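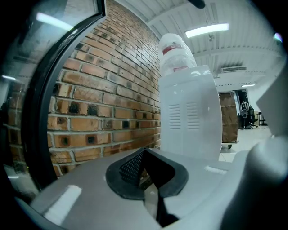 **Arkley to keep bottled water coolers as Orlandini takes over supply**

31 May 2024

Tenants at the Arkley building will keep their bottled water dispensers after the building's managers dropped a plan to replace them with taps plumbed into the mains. A new supplier, Orlandini, takes over deliveries in August.

The change was confirmed in a notice sent to all tenants. It ends several months of uncertainty about drinking water in the brick-walled part of the building, where there is no kitchen and the nearest sink is down a flight of stairs.

Judit Pintér, who manages the building, said the plumbed-in option had been looked at twice. "We had a survey done over the winter and another one in spring," she said. "Both came back with the same answer. To get a pipe to where people want the water, you would have to go through the old brickwork or hang it from the roof. The wall would need a lot of repair afterwards and we were not willing to start on it."

The brick was left bare when the building was converted, and dark, sooty patches can still be seen on many of the bricks. Pintér said tenants had asked for it to be left alone, and that cleaning it was not being considered either.

The dispenser beside the wall is a white floor-standing model that takes an upturned bottle on top. It will stay where it is. There are 6 dispensers in the building under the present contract, and all of them are covered by the new one.

Under the agreement with Orlandini, full bottles will be brought in every two weeks and empties taken away on the same visit. At present tenants ring the supplier, Halance, when they are running low. Several had complained that this left them without water for days at a time, and that empties were piling up by the fire door on the ground floor.

The building got through 1171 bottles last year. The managers expect to need more in the coming year as the last of the vacant units is let, and the contract allows for up to 2000 before the price per bottle changes. The cost will go on being met from the service charge, with no increase planned for this year.

Sorin Dervishi, whose furniture repair firm Edoneo has been a tenant since the building opened, was one of those who wrote in against the taps. He said he had nothing against mains water but did not want weeks of drilling next to his workshop.

"We have all got used to the bottles," he said. "They are heavy, and it is always the same two people who end up changing them. If the new lot will put a fresh one on when they come, that would be a help."

Pintér said Orlandini's drivers would change a bottle on request if the old one was empty when they called, but would not take off one that still had water in it. Tenants will have to do the rest of the changes themselves. A trolley will be kept in the ground floor store for moving full bottles, and should be put back after use.

Cleaning is also included. Halance serviced the dispensers once a year, and some tenants said they could not remember the last visit. Orlandini will clean and check each one every six months, wiping down the cabinet, flushing the taps and clearing dust from the vents. A card with the date of the last service will be fixed to the side of each machine.

The first round of cleaning will be done in the week the contract starts. Each dispenser will be out of use for a morning while it is done. Tenants will be told the date for their own floor by email, and are asked to keep the space around the machines clear of boxes and bicycles so that the engineer can reach the back.

Some of those who replied to the managers' survey had asked for taps because of the amount of plastic involved. Pintér said the bottles supplied by Orlandini are collected, washed and refilled, and that none should be put out with the recycling. Paper cups will no longer be provided once the present stock has gone. Tenants are asked to bring their own mugs or glasses.

A request for a second dispenser at the courtyard end of the building has been turned down for now. The managers said there was no suitable socket there, and that they would look at it again when the electrical work on that side is finished.

Halance will carry on with deliveries until the end of July. Any of its bottles still in the building after that can be used up in the normal way, but the empties must be kept apart from Orlandini's and left in the ground floor store with the caps on. Halance will make a last collection in August.

Questions about the changeover should go to the building office, which is open on weekday mornings.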